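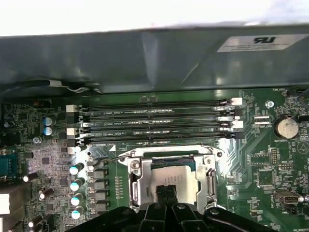

Asking for a different job inside the place you already work
Speaker notes, lunchtime session, 12:15
Fouad Khasawneh

Opening (keep short)

Thank people for giving up lunch. Say who I am: nine years in claims and then training at Cadwaladr, now at Dridar helping people move between departments. Slides will be on the shared drive afterward, so no need to write everything down.

Ask for hands. Who has been in the same role more than three years? Who has thought about leaving in the last six months? Who has told their manager that? Wait for the third one. Usually very few hands.

Slide 2: My own move

I spent my last two years in claims bored and a bit short with people. I had applied for outside jobs and had one offer, from Flindine, for slightly more money and a much longer drive. I turned it down because of the drive. I still had the same job to go back to on Monday morning (change this, say "the next morning").

What I had never done was ask. My manager assumed I was happy. My reviews were good and I never complained in them. When I finally brought it up she was surprised, and it took another four months before anything moved.

Be clear that the first answer was no. The training team had no opening. I got one afternoon a week with them, unpaid in the sense that my claims work stayed the same size. Some people will not want to do that, and some can't. Say so.

Slide 3: The survey

We asked people at Dridar who had changed roles internally. Sent to 200, got 145 back. Of those, 129 said they had raised the subject with their manager before a job was posted. Point out that this only covers people who did move. We did not ask the ones who tried and stayed put, and I would like to do that next year.

If someone asks about pay: we left it out of the survey. HR has the bands.

Slide 4: Before the meeting

Write down what you do in a normal week. Include the work that isn't in your job description, such as training new hires or fixing the schedule.

Mark the parts you would keep.

Read two or three postings for the role you want, including old ones. Note what you have already done and what you haven't.

Talk to one person who does that job now. Ask what they spend most of their time on. I thought trainers spent their days in front of a room. Most of mine went to booking rooms and updating handouts.

Slide 5: In the meeting

Book a separate time. Don't tack it on to the end of a weekly check-in.

Say the thing in the first minute. Read out the sample sentence: "I'd like to move toward training work over the next year, and I want to talk about how to get there."

Ask for one specific thing. A day of shadowing, a course, a small project, an introduction.

Agree on when you will talk about it again, and send a short email the same day saying what was agreed.

Slide 6: When the answer is no

Ask if it is "no" or "not yet," and what would have to change. Take notes.

Canico story. Worked there on a short contract in June. A woman on the front desk asked to move to accounts and was told to wait. She asked again twice, then left for an accounts job across town. I don't think she did anything wrong. She gave it a year and had a date in mind. Leave out the department head's part in it.

Staying has costs too. If you are losing sleep or dreading every shift, a career plan may not be what you need first. Mention the employee assistance line, number is on the handout.

Slide 7: For managers in the room

Ask your people once or twice a year what they want to be doing next. Don't save it for the annual review. If you have nothing to offer right now, tell them that plainly.

Questions

Allow about 4 if we start on time. Likely one: "Will my manager hold it against me?" Answer: it can happen. If you think it will, talk to HR or to me first, and we can go over how to raise it.

Handouts are by the door. Collect the feedback cards.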